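The left wrist fault, and what I changed after it

I said in the last post that I'd write up the wrist problem once I understood it. I understand most of it now, so here goes. If you only came for the laundry results, they're in the August post and I haven't got new ones.

For anyone new, I work on garment handling at Rallia, a small outfit. The robot is a two-armed humanoid we call Nam. My job is getting it to pick up clothes, straighten them and fold them on the kind of furniture people have at home. We used a folding table for the first few months and got good numbers from it. Then we moved to a sofa and the numbers fell apart, so the sofa is where I've been ever since.

The fault first showed up on a Sunday, when I was in by myself catching up on runs. I had planned 16 folds of the same pair of shapes, pants and long-sleeved tops, and I got through five. On the sixth the left arm lifted its side of the garment, started to travel inward, and stopped. The right arm kept going. It pulled the fabric tight between the two grippers, dragged it sideways across the seat, and only then did the controller notice the force and shut everything down.

Nothing was broken. The seam on that garment had opened up a little where the right gripper had it, and that was the total damage. But I didn't like it. One arm stopping is fine. One arm stopping while the other carries on is exactly what the software is meant to prevent, and if someone had been reaching in to fix a sleeve I'd be writing a different post.

The log said the left wrist had lost communication for a short time and come back. It had come back so quickly that the supervisor process never marked the arm as faulted. It saw a late message, waited, got a good one and moved on. Meanwhile the wrist had dropped its target and was holding position, which is what it does by default after a dropout. So the supervisor believed both arms were moving, and one of them wasn't.

I spent the next two days trying to make it happen again. I ran the arm through its whole range with nothing in the gripper and got no dropouts. I ran it with a weight and got none. I swapped the wrist module for the spare and was fairly pleased with myself until the spare did the same thing on the third fold.

Boglárka Szekeres came over at that point. She does our wiring, and she asked me to stop testing the arm in the air and put it back over the sofa with real clothes under it. Her thinking was that the seat is low and deep, so the arms come down and forward at an angle we never used at the table, and the cables have to follow. We put a gray garment down and had Nam take hold near the top, then held it there while she looked along the left arm.

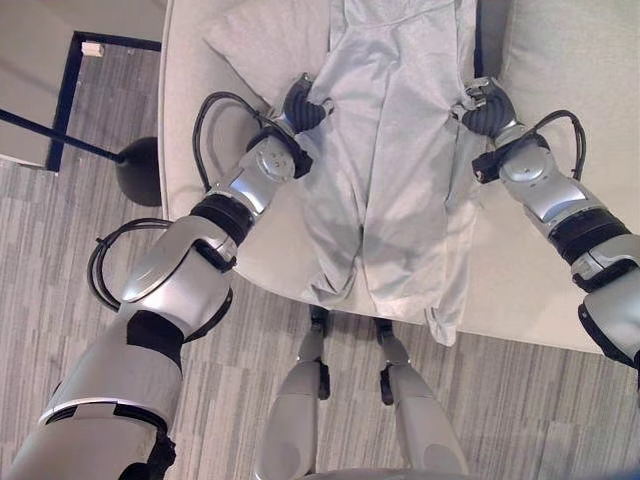
Both grippers on the garment, with the cable looping from the left forearm to the wrist.

She had me step the wrist through its rotation slowly, a few degrees at a time, with the log up on my laptop. Near one end of the travel the messages started arriving late. She marked the position, we backed off, and they were fine again. We went back in and they were late again. After two days of nothing it was a relief to have it fail on request.

With the power off she pulled the connector at the wrist end. The latch had worn and no longer clicked. The plug would sit in place and look perfectly seated, but a sideways pull from the cable could shift it enough to lose a pin. At the table the wrist almost never turned that far. On the sofa it does it on nearly every fold. The spare module hadn't helped because I'd moved the same cable across to it. I should have caught that.

The new cable came from Hasport, the same part with a locking collar, and she gave it a bit more length at the wrist and a tie further back so the pull doesn't land on the plug. That was the hardware done.

The software took longer, and I think it matters more. A connector will wear out again some day. These are the changes:

The supervisor no longer forgives a late message while both grippers are closed on the same thing. It stops both arms and stays stopped until a person clears it.

Each arm now checks where the other one really is, measured, before every step of a two-handed move. Before, it only checked what the other had been told to do.

The force limit during a shared hold is lower. I had raised it in the spring because heavy towels kept tripping it. Towels will trip it again and I'll live with that for now.

I tested the first one by having Boglárka unplug the old cable partway through a slow lift, both of us outside the taped line and using a long string. It stopped both arms every time. Then we ran 102 folds over the following week with the new cable in and had no communication faults. We had 13 stops on the force limit, mostly towels.

One thing is still open. The logs from the Kirnasness trial, before I joined, have a few late messages on the left wrist that look a lot like these, and they were put down to network traffic. I've asked for the full files so I can compare wrist angles. If they line up, the latch was going for a good deal longer than I thought, and the right arm's connector is the same age. We've ordered a cable for that side as well, and until it's in I'm running single-arm tests only.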